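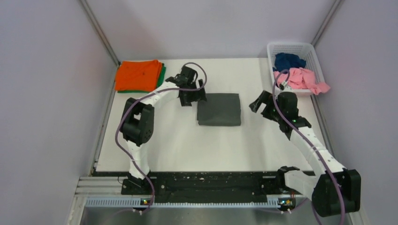
Anleitungen › Vorhänge › Raffrollo Jilteteo › Stoff einhängen

Übersicht Maße Montage Pflege Kontakt

4. Stoff einhängen

1. Stoffbahn mit der Rückseite nach oben ausbreiten. Katzen vorher umsiedeln.
2. Klettband von der Mitte nach außen andrücken. Wer links anfängt, hat rechts etwa 2 cm übrig und schlechte Laune.
3. Stäbe in die Tunnel schieben, den schweren ganz unten.
4. Schnüre durch die Ringe fädeln — immer senkrecht, auch wenn diagonal interessanter aussieht.

Hinweis: Das Dessin Grovberg hat einen Rapport von 35 cm. Bei zwei Rollos nebeneinander fällt jeder Versatz auf, vor allem der Schwiegermutter.

Vorsicht: Ab 200 cm Breite zu zweit aufhängen. Schnüre außer Reichweite von Kindern befestigen.

Zuletzt aktualisiert: Mittwoch, 16. Juni 2021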